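4. What people call the room that isn't quite a room

4.1 How the naming question went

I'll start with the question that caused the most trouble, which was number 6 on the survey sheet. It read: "If your home has a balcony that has been closed in with windows, what do you call that space when you talk to the people you live with?" I thought this was a dull warm-up. I had put it in mostly so people would picture their own homes before we got to the harder items on vowel length. Then the sheets came back and I ended up throwing out half of my original plan for the paper.

We had 3467 usable answers to it from the four towns. Usable here means that the person gave at least one word and that we could read it (Asabe Haruna did the reading on the Gundirum sheets, and has my sympathy). People who wrote "we don't have one" were left out of the counts but kept in the file, partly for the sake of the ones who then went on for a paragraph about their sister's.

My first pass at coding was too neat. I had a column for "balcony," a column for "porch," a column for "sunroom," and a column called "other," and by the end of the first afternoon the "other" column was the longest. So I started over and let the words make their own groups. Compounds went with their first part, so "glass porch" and "glass room" both sit under "glass." Spelling was ignored. If somebody gave two names I kept both and marked which came first.

4.2 The town words

Ukley is the easy one. People there say "the glass," plain and simple, as in "leave it out in the glass." It takes "in" or "out in" and almost never "on." Older speakers in Ukley gave me "the glass side" as well, and a few of them were quite firm that the short form is lazy. I grew up two valleys over and had never heard either one, so I was delighted.

Elletti has "the loggy," which everybody there will tell you comes from "loggia." I'm less sure. It could be that, but there's an older Elletti word, "lodgy," for a lean-to on the back of a shop, and the two would have sounded very close before the vowel moved. Llinos Gwynne has argued with me over this one for months. She thinks the shop word is a red herring and that the building trade brought "loggia" in with the apartment blocks. Her case gets stronger if you look only at people who live in the blocks, and mine gets stronger if you look only at the old streets. We've agreed to print both and let somebody braver sort it out.

Morris is a mess, in a good way. There's no town word at all. You get "balcony," "the back," "out front," "the cold room," "the warm room" (same building, one floor apart!), and a big pile of names that belong to one household and no other. I come back to those in 4.4.

Gundirum mostly says "veranda," with the stress on the first syllable, and uses it for closed and open ones alike. Speakers under thirty are drifting to "balcony" in the survey but went right back to "veranda" once we had them talking. I take that as a warning about surveys in general and mine in particular.

4.3 In, on, or out?

The little words turned out to be more fun than the nouns. An open balcony is something you stand on. A room is something you're in. What happens when you put windows around the first one?

To get at this I used the recorded talk, which comes to 600 minutes across the four towns, and pulled every stretch where someone mentioned the space together with a preposition. Three patterns cover nearly all of them.

The first is plain "on," and it goes with people who remember the balcony before the windows were put in. The space has changed and the grammar hasn't caught up. One Gundirum speaker said "she's on the veranda with the door shut," and when I asked if "in" would be all right there she laughed at me.

The second is plain "in," which goes with people who moved into a place where the windows were already up. That's most of the younger group in Elletti.

The third is "out in," and it's my favorite. It treats the space as outside and inside in one breath. Ukley speakers use it for everything, but in the other towns it only shows up with certain activities. You're "in the loggy" if you're reading. You're "out in the loggy" if you're smoking, potting up seedlings, or doing the wash. I ran this past Llinos and she pointed out that these are all jobs people used to do in the yard. The job seems to carry its old "out" along with it when it moves indoors.

I checked that idea against the jobs that never belonged to the yard. Homework, phone calls, and ironing take plain "in" nearly everywhere. Ironing is a nice test, seeing how close it is to laundry in every other way. Same household, same basket, and yet the person who hangs things "out in the glass" will iron them "in the glass" ten minutes later. I'd love to say this holds without exception, but one Morris family irons "out back" and has no idea why.

4.4 Names taken from a job

The last group covers names built on what the space gets used for. Here belong "the drying," "the airing," "the hang," "the onion room," and "Grandpa's office," which contained no desk. Of these, the laundry names are by far the most common, and they're the only ones that turned up in all four towns.

What interests me is that people who use a laundry name hardly ever say it's a name. Asked on the sheet, they write "balcony." In talk, they say "stick it in the airing" and don't notice. The verb behind it varies too: Ukley hangs, Elletti pegs (even with no pegs in the house), Gundirum airs, and Morris does whatever it likes. Large pieces get a separate verb in Elletti, where you "throw" a sheet or a big towel over something but "peg" a shirt.

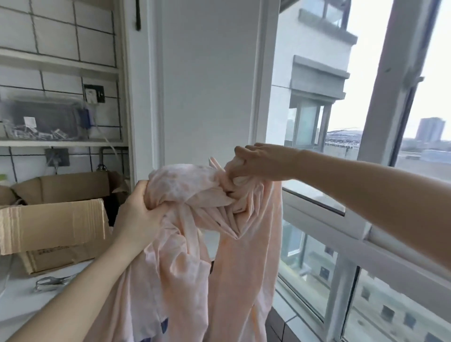
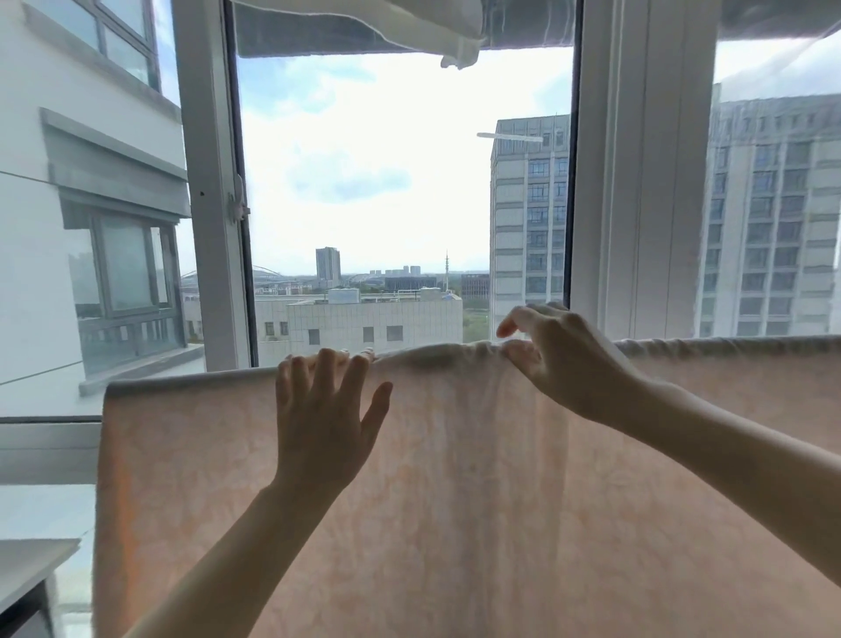 Figure 3. Handling a large piece of cloth by the windows: held up with both hands (first), and draped over a bar at an open window (second).

4.5 Loose ends

I haven't said anything yet about plurals. Some homes have two closed-in balconies, and in Ukley that gives you "the glasses," which speakers find as silly as I do and avoid by saying "the other glass." Elletti has no trouble with "loggies." I don't have enough two-balcony households in Morris to say a thing about them.

Asabe also noticed that several Gundirum speakers drop "the" before "veranda" when they're calling to someone in another room, so "it's on veranda!" I only have this in shouted speech, and the recordings are rough. It goes into the next round of fieldwork, along with a better version of question 6.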